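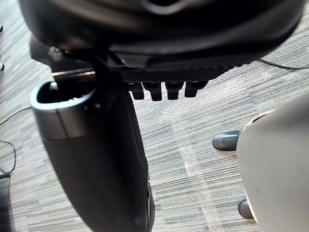
Last changed: Sunday, March 14, 2021

Diary > Home life > Floors

Floor day again. I have now spent most of a weekend thinking about a floor, and I'm not convinced it was a good use of a weekend.

The argument is whether it needs refinishing or just a proper wash. Baldur Ragnarsson says refinish. Baldur always says refinish. He had his own place in Sevevstead done by Hellwig in September and has been a missionary for it ever since, taking people by the elbow to show them the hallway. It's a nice hallway. I don't know that it's a nicer hallway than it was before, and I walked down it plenty of times before.

Hellwig's quote came on Friday: 1,708 dollars. That covers sanding, finish and "final buff," and when I asked what the final buff was I got a long answer with no buffing in it. There's a 50 dollar discount if I sign by the end of the month. I never trust a discount with a deadline. If they can do it for less in March they can do it for less in April.

So this morning I tried the cheap way first. Moved what I could move, swept, then went over it with the Siltadora cleaner that Sipho Zwane left here. The bottle says it "restores." Restores to what? It doesn't say. It smells of lemon and a little of swimming pool. I did the stretch by the door, let it sit for five minutes like the label wants, wiped it up, and then did the next stretch with plain warm water and a drop of dish soap so I'd have something to compare.

I could not tell them apart. I got down on my knees and looked along the floor toward the light, which is what Baldur does, and I still couldn't tell them apart. Sipho came over before lunch and picked the Siltadora side as the cleaner one right away, very sure of himself. He picked the soap side. I told him so and he said then the soap must have spread.

The rag did come up gray from both, so something was on there. Whether it was dirt or old polish coming away I have no idea. Sipho thinks polish. Baldur, on the phone, thinks dirt and also thinks I'm putting off the inevitable.
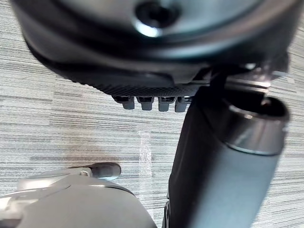
After lunch

Did the rest with soap and water and put the Siltadora under the sink. My back hurts. The bucket needed changing more often than I'd like to admit, and I caught my foot on it once and had to mop that up too.

Called Hellwig's number to ask how long I'd have to stay off the floor if I went ahead. The recording said to leave a message. The brochure says five days before the furniture goes back. Baldur says he was back on his the next evening in socks, so either the brochure is overcareful or his hallway is in for a surprise.

Sipho wants us to drive out to Nallow and look at the samples there before I decide anything. I said samples are always the best piece they have. He said that's why you go and look at them. We're going on Saturday if his car is fixed.

I haven't signed. The paper is on the fridge under the magnet with the dentist's number, and I still need to call the dentist.

Filed under: Floors, Chores, Grumbling
5 comments | 5 shares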